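Kultico recrute des opérateurs de saisie de données de match (football), temps partiel, saison en cours

Référence de l'offre : saisie live et différé
Lieu : Vonau (site principal), déplacements ponctuels à Gerthorpe
Type de contrat : CDD à temps partiel, renouvelable
Date de publication : 23 septembre 2025

Contexte du poste

Kultico produit des statistiques de football pour des clubs, des rédactions sportives et des éditeurs d'applications de résultats. La base couvre actuellement 63 compétitions, masculines et féminines, dont une majorité de championnats de deuxième et troisième niveau. Chaque rencontre fait l'objet d'une saisie en direct, puis d'une relecture complète dans les jours qui suivent le coup de sifflet final.

Le service saisie est organisé en cellules de cinq opérateurs, placées sous la responsabilité d'un chef de cellule. L'offre porte sur la constitution d'une nouvelle cellule affectée aux rencontres du week-end et aux matchs reportés en semaine.
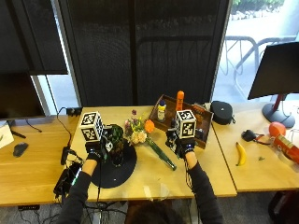

Missions

L'opérateur suit une rencontre sur flux vidéo et enregistre les événements de jeu selon la nomenclature interne. Sont notamment codés :
- les passes, avec zone de départ, zone d'arrivée et pied utilisé ;
- les tirs, avec position du tireur, partie du corps et issue ;
- les duels au sol et aériens ;
- les fautes, avertissements, exclusions et hors-jeu ;
- les remplacements et changements de système.

Une rencontre complète représente plus de 2000 événements. En direct, la saisie est répartie entre trois opérateurs : un par équipe, le troisième assurant le contrôle des identités et du chronomètre. En différé, un seul opérateur reprend l'ensemble et corrige les coordonnées, les attributions erronées et les doublons.

L'opérateur participe également à l'arbitrage des cas litigieux (but contre son camp ou but attribué au tireur, passe décisive après déviation, tir contré ou centre manqué). Les décisions sont consignées dans le registre Kumarasinghe, document de référence du service, dont la connaissance est exigée à l'issue de la période d'essai. 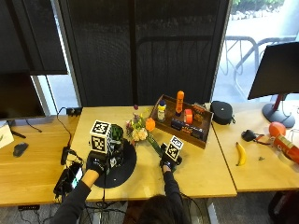
Les corrections demandées par les clubs sont traitées par ordre d'arrivée. Toute modification d'un but ou d'une passe décisive après publication nécessite la validation du chef de cellule - l'opérateur prépare le dossier mais ne publie pas lui-même.

Profil recherché

Connaissance approfondie des lois du jeu et des systèmes tactiques courants. Une pratique en club, un diplôme d'arbitre ou une expérience d'analyste vidéo seront appréciés, sans être obligatoires.

Frappe au clavier rapide et régulière, sans regarder les touches. Capacité à identifier un joueur par son placement ou sa course lorsque le numéro n'est pas lisible. Maîtrise du français écrit ; anglais suffisant pour échanger par messagerie avec les correspondants de Gerthorpe.

Les candidats ayant un lien contractuel avec un club, un agent de joueurs ou un opérateur de paris doivent le déclarer dès la candidature. Les paris sur les compétitions couvertes sont interdits pendant toute la durée du contrat, y compris par personne interposée.

Conditions

Travail le samedi et le dimanche, après-midi et soirée, avec possibilité de vacations en semaine selon le calendrier des reports. Les plannings sont communiqués à l'avance ; les échanges de vacations entre opérateurs sont admis s'ils sont enregistrés dans l'outil de planification.

La rémunération se compose d'un taux horaire et d'une prime par rencontre relue, versée après contrôle qualité. Les heures de formation sont payées au taux horaire. Le matériel est fourni sur site. 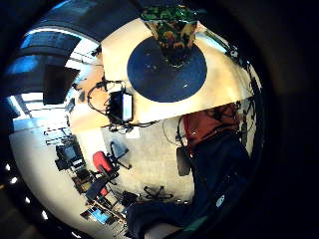
Le télétravail est possible pour la relecture en différé, une fois la période d'essai validée. La saisie en direct s'effectue exclusivement à Vonau - la latence du flux n'est pas garantie sur une connexion domestique.

Déroulement du recrutement

1. Examen du dossier.
2. Test en ligne : questions sur les lois du jeu et codage d'une séquence vidéo. Le résultat est évalué sur l'exactitude, puis sur le temps.
3. Saisie d'une mi-temps sur site, en conditions de direct, suivie d'un entretien avec le chef de cellule.

Les candidats non retenus à l'étape 2 peuvent se représenter à la session suivante. Aucun report de note n'est effectué d'une session à l'autre.

Candidature

Adresser un CV, les disponibilités de week-end et la liste des championnats suivis régulièrement au service recrutement de Kultico, à Vonau, par le formulaire du site. Indiquer « Saisie live et différé » en objet. La lettre de motivation est facultative. Les dossiers sans disponibilités précises ne sont pas examinés.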